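Varkmont's new gripper fingers go on trial, and the paperbacks are winning

2026-07-22

We use cookies to remember your preferences and to count visits. Accept all | Manage settings

The hand-held gripper trial at Jodside has reached its halfway mark, and the company has let slip a few early results. The headline one is that a cheap paperback remains a formidable opponent.

Jodside makes sorting and shelving equipment for second-hand shops and lending libraries, and it wants to settle on one set of fingers before it orders parts in September. Two designs are in the running. Varkmont has supplied a curved pad with ribs on the inside, shaped a little like a scoop. Lindqvist has sent a flatter, stiffer finger with a thin steel lip, which looks like something you would use to get a fried egg out of a pan and was, according to the firm's own notes, partly inspired by one.

Both sets fit the same hand-held body. People carry the tools about, pick things up with them and put them down again, while a camera on the gripper records the lot. The recordings are then handed to the software team, who have the job of turning them into something an arm bolted to a bench can copy. The target is 1000 usable recordings for each finger design. "Usable" is doing a fair bit of work in that sentence, and the trial's rules give it a page and a half.

The tasks sound simple enough. Pick up a book from a flat surface. Turn it over. Stack it on another book. Hand it to somebody. Most adults mastered these some years ago, but they did so with fingernails, and neither supplier offers those even as an optional extra.

On mugs, boxes and rolled-up tea towels, Varkmont's ribbed pads have come out ahead. They grip gently and forgive a poor approach, and testers say they need less fiddling to line up. On hardbacks the two designs are level. Paperbacks are where the arguments start. A paperback lying flat offers very little to get hold of, and when the pads do close on it the cover tends to bow in the middle, so that the whole thing slides out again with what one test note calls "an air of contempt".

Lindqvist's steel lip gets underneath more often. It has also creased 20 covers so far, which matters rather more to a company whose customers hope to sell the books afterwards. Jodside has stopped buying its test stock from the shop next door and now takes whatever the shop was going to pulp. Thrillers and romances are heavily represented.

The choice of surface has caused trouble too. The first sessions used a felt-topped desk, where everything stayed politely in place and both designs scored well. Moving to a polished top took a good deal off everybody's numbers in a single afternoon. A shiny surface lets the book skate away from the first finger to touch it, and reflections do the tracking software no favours either. Jodside has kept the polished top in the trial, on the grounds that customers will own one.

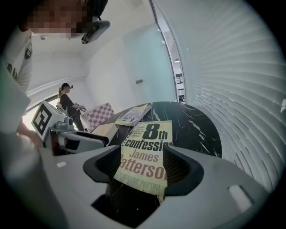 Then there is the matter of style. Some testers drag the book to the edge of the table and pinch it where it overhangs, a trick that works with either design and tells you almost nothing about the fingers. Others squeeze from both sides and lift. The rules allow the edge trick in 5 recordings per session, a figure reached after a long meeting and liked by neither camp.

Software for the comparison comes from Tisumia, whose scoring tool marks each attempt on time, number of tries and damage to the object. Its first version gave full marks to any run in which the book did not move at all, so for a short and happy period the best performer in the trial was a gripper that had not been switched on. This has been fixed. The scores from that week have been struck out, although a printed copy of the league table is still on the wall.

Varkmont says a revised pad is on its way, with finer ribs towards the tip and a slightly sharper edge. Lindqvist is working on a softer lip. Read side by side, the two sets of plans suggest that each supplier is busy designing the other one's finger, and Jodside has said it would be quite content to buy whatever they meet in the middle with.

The second half of the trial adds magazines, greetings cards and a spiral-bound road atlas. Both suppliers were asked for comment on the atlas — one asked whether it was compulsory. It is, and the full scores will be published once the September order has been placed.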